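Odell lunch program moves loose cutlery into labeled boxes

The Odell community lunch program has changed the way it stores and hands out plastic cutlery, replacing the mixed bins it used through the winter with small clear boxes, one type of utensil to a box. The change took effect in February at the Vastby Street hall and will be extended to the Mackay site once the shelving there has been adjusted.

The program serves cold lunches and soup on weekdays and on Saturday. Reusable plastic forks, knives and spoons are collected after each meal, washed in the hall kitchen and returned to stock. The stock now stands at 600 pieces across both sites. It was bought at different times and from different suppliers, and no attempt has been made to match colors or finish. Pieces are withdrawn when a tine breaks, when a handle cracks or when the surface has become too rough to clean properly.

Under the old arrangement, clean cutlery went from the drying rack into two deep bins next to the serving counter. People picked out what they needed. According to the program's kitchen notes, this caused two problems. The first was handling: a person looking for a spoon near the bottom of the bin touched many other pieces on the way down. The second was supply. A bin could look full and contain almost no spoons, and the shortage was found only after the soup had been set out.

The kitchen notes for one service in January record that spoons ran out with 42 meals still to be served. More were washed by hand during the service, which delayed the line. A count afterward found that the bins still held 88 forks.
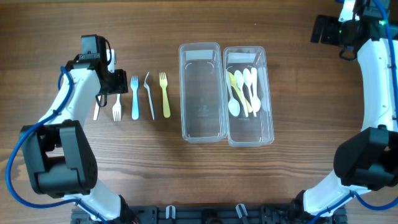

Sorting is done on a table before the boxes go out to the counter. The pieces are first spread out so that each one can be checked, and forks and knives are kept apart from spoons from that point on. Forks are set down in a row with the tines pointing away from the handles, which makes a bent or missing tine easy to find. Color plays no part in the sort: a light blue fork, a pale yellow one and a clear one are all treated as forks, and white and yellow spoons go into the same box. Clear pieces get a second look, as cracks and dried food are harder to see on them than on the white ones. A box is filled only after its previous contents have been removed and the inside wiped.

The boxes are rectangular and made of clear plastic, and each has a white label strip at one end. They were chosen over opaque tubs so that the level can be checked from the kitchen side of the counter without lifting anything. Each box is filled to a limit of 30 pieces. Above that number the utensils begin to cross and catch on one another, and a person pulling out one fork tends to bring a second with it.

Boxes are placed on the counter with the label end facing the line. The order is forks, knives, spoons, starting from the tray stack. A reserve set is kept on the shelf under the counter, and a box that has dropped to a few pieces is exchanged for a full one. Topping up a box in place is no longer allowed. The older pieces stayed at the bottom for days under that practice, and the box itself was rarely washed.

Washing has changed less. Cutlery is still soaked, run through the machine in a flat rack and left to air dry. Drying time has been extended, as plastic holds water longer than steel and damp pieces stored in a closed box can develop an odor. Lids are left off until the following morning. The knives, which have a narrow groove along the handle, are turned over once while they dry.

The program considered two other options before settling on the boxes. One was a set of upright cylinders of the kind used in cafeterias, with the handles pointing up. These take less counter space, but the cylinders tested at Vastby Street tipped when nearly empty, and the shorter spoons dropped below the rim. The other option was to wrap a fork, knife and spoon in a napkin for each person. Wrapping was tried for one week. It was dropped on account of the labor involved and the number of clean knives that came back still wrapped on days when only soup was served.

Cost was limited. The boxes and labels were purchased through Irnus, the supply cooperative that also provides the program's paper goods, and no changes to the counter were needed at Vastby Street. At Mackay the shelf below the counter is too low to take a box with its lid on, and it will be moved down one set of holes. That work is planned for a day when the hall is closed.

Early results are modest. Since the boxes came into use, spoons have not run out during a service at Vastby Street, and sorting has added a short step to the end of the wash. The kitchen notes also record more breakage than before, mostly fork tines. The program attributes this to inspection - damaged pieces that once stayed in the bins are now being found and taken out. If withdrawals continue at the present rate, the next order of cutlery will be brought forward, and it will include more spoons than forks.

People who eat at the hall are asked to return cutlery to the gray tub beside the tray rack and to keep it out of the trash and the food waste bucket. Pieces brought in from home will not be added to the stock, even when clean, because the kitchen cannot tell whether they will stand up to the machine. Unopened packs can be left at the Vastby Street office during lunch hours.

Written instructions for the new procedure have been posted by the sink at Vastby Street. A copy will go up at Mackay when the boxes are delivered. The procedure will be reviewed at the end of the spring season, together with the question of whether teaspoons should have a box of their own. At present they are stored with the soup spoons.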